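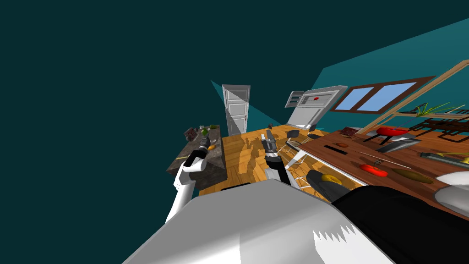
Figure 4. Simulated kitchen: counter, carrot, paneled door.

Section 4: Setting Up the Grondon House-Concert Mixer

Read this section before the musicians arrive. They will want to talk to you, and several of them will have opinions about reverb.

Before you start

Check that you have the mixer, the power supply, two speaker cables and the short Rønning adapter. The adapter is small and gray and likes to stay in the box. The Grondon has 12 channels, which is plenty for a string quartet and nearly enough for an accordion player with ideas.

CAUTION: Use only the power supply provided. Others will fit. Fitting is the only thing they do well.

Connecting the speakers

1. Turn the main fader all the way down. Leave the power off.

2. Run one cable from each main output to a speaker. Left and right are as seen by the audience. A singer facing the audience will tell you otherwise and should be thanked for the input.

3. Place the speakers in front of the performers, angled toward the seats. If the room has a hard floor, turn them in slightly and put down a rug.
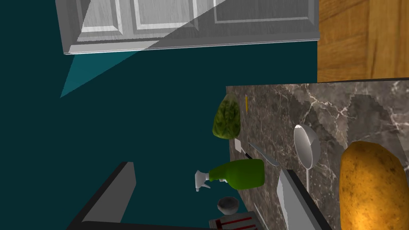

Hard rooms ring, and the high notes ring first. If a handclap in the empty room comes back to you with a sort of zip on the end, hang a blanket behind the band and try again. Full rooms are kinder, as people in coats soak up a good deal of sound.

4. Switch on the mixer, then the speakers. At the end of the night, go in the opposite order. The loud thump you hear if you forget is covered in Section 9, Repairs.

Setting levels

5. Plug in one microphone and ask for a song. Do not ask for "one, two," as no one performs at that volume.

6. Raise the channel gain until the meter touches yellow on the loudest phrase, then back off a little.

NOTE: Musicians hold something in reserve during sound check. Leave room for it.

7. If you hear a howl near 1000 Hz, turn the mid knob down on the channel at fault. A boxy, cardboard sort of tone usually lives closer to 600 Hz.

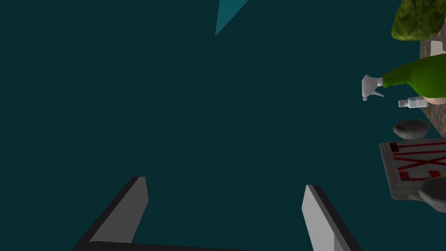

8. Press and hold STORE until the light blinks. The settings are now saved in memory A, where they will stay until a drummer leans on the panel.

9. Engage the Muteck lock to prevent step 8 from happening twice.

Revised 2 Sep 2021, T. Ruiz-Ortega, Patonmont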